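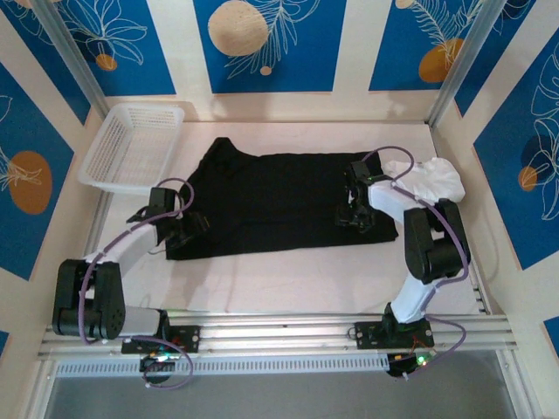 Household Textiles, Unit 5: Folding the Everyday T-Shirt
Notes to go with the Pladirau evening class
Written up by Myrtle Van Dusen

Okay, folks, bring these notes with you next time, along with two T-shirts of your own (one dark, one light if you have them) and something to put the folded ones in. I know a few of you missed the first half of the unit, so I'm going back over some of it. Skip ahead to the drawer section if you were there and you remember it!

Before you fold

I said this in class and I'll say it again: most bad folding is bad flattening. You grab the shirt out of the pile, half of it is doubled under, and you start folding anyway. Then the sleeve turns up somewhere in the middle and you get a lump. So put the shirt down on a clear surface, find the two shoulder seams with your fingers, and pull gently outward until the top is straight. After that, go down to the hem and do the same thing with the two bottom corners. Smooth from the middle out to the sides. I use the flat of my hand, Brenda Horrocks uses her whole forearm, and hers looks better than mine.

If the shirt has landed on its side, pick it up and start over. I used to try to unroll them on the table and I lost a lot of time that way.

Face down or face up? For the plain fold I go face down, so the front ends up on the outside at the end. If you fold your shirts to be stacked with a print showing, face down is the one you want. For plain shirts you can please yourself.

The plain fold

Shirt face down, collar away from you. Bring one side in toward the middle so the fold line runs from halfway along the shoulder down to the hem. Turn the sleeve back on itself so it doesn't stick out past the new edge. Do the other side to match. You should have a long strip now, the same width all the way down. Fold the hem up to just under the collar, then fold once more.

The place where people go wrong is that long strip. If it's narrower at the hem than at the shoulder, the finished square will lean. Open it up and fix it there, because nothing you do later will fix it.

Hermenegildo Jaramillo asked me about long sleeves. Same fold, but the sleeve goes across first and then gets turned down along the strip. We'll do sweatshirts in Unit 7, so hold on to your hoodie questions until then, please (I have hoodie questions myself).

Dark shirts

Dark cotton deserves its own section, and black most of all. On a black T-shirt the seams are hard to see, the inside and the outside look nearly the same in poor light, and you can't always tell a sleeve from a bit of bunched-up body. When one is all crumpled up like the black one here, there isn't much for your eye to go on, and a white T-shirt like the one lying off to the right will show you its shadows and edges much sooner. So with black I quit looking and start feeling. The neckband is thicker than anything else on the shirt. Find that first and the rest follows.

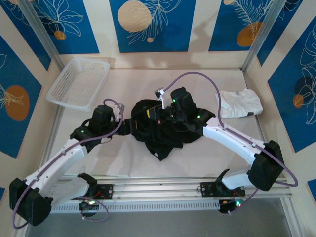
Picking a shirt up is a skill too, and I don't think I gave it enough time in class. The trick is to have a hold on both sides before you lift. One-handed, the shirt hangs from a single point and twists, and you're back to a rag. Look at the black one: it's held on the left and on the right, with the crumpled part in between, and that's the position I want you to get used to. From there you slide your grip outward along the edge until you come to a corner or a seam. Keep a little tension on it, then lower it so the bottom touches down first and draw it toward you as you let it down. Kumiko Noguchi taught me that last bit, and I've been showing it to people ever since.

A shake helps if you have the room. One good snap, away from your face and away from your coffee.

Where the folded ones go

A basket is fine for carrying. I like the plastic kind with holes in the sides, mostly for the weight, and you can see what's at the bottom without digging. Put it where you can drop things in without crossing over the shirt you're working on. I keep mine at the far left corner of the table, and if you're left-handed you may want to swap that around. Lay the folded shirts in flat, heavy ones first. Please don't toss them in! I can hear it from across the room.

For drawers, give the shirt one more fold and stand it on its edge. Takumi Takeda got 22 shirts into a drawer that used to jam at half that, and he'd like everybody to know it. For open shelves stay with the flat square and keep the stacks short. Mine start leaning the minute I pull one from the middle, so I make two low stacks where I used to have one tall one.

Practice for next time

Fold the same shirt five times in a row, opening it all the way out in between. Then do it with a dark one in the evening with just the lamp on. Write down which step slowed you down. I don't need an essay, a line or two will do.

If you want to time yourself, go ahead, but only on the last try. My own best on a plain T-shirt was in January and I haven't come close since.

Bits and pieces

The Staniforth handout on fabric weights is still on page 37 of your packet. Ignore the second table, it's for curtains.

Somebody left a gray cardigan on the back of a chair. It's on the hook by the door.

Next unit is fitted sheets. Bring one, any size, and bring a partner if you can talk one into it.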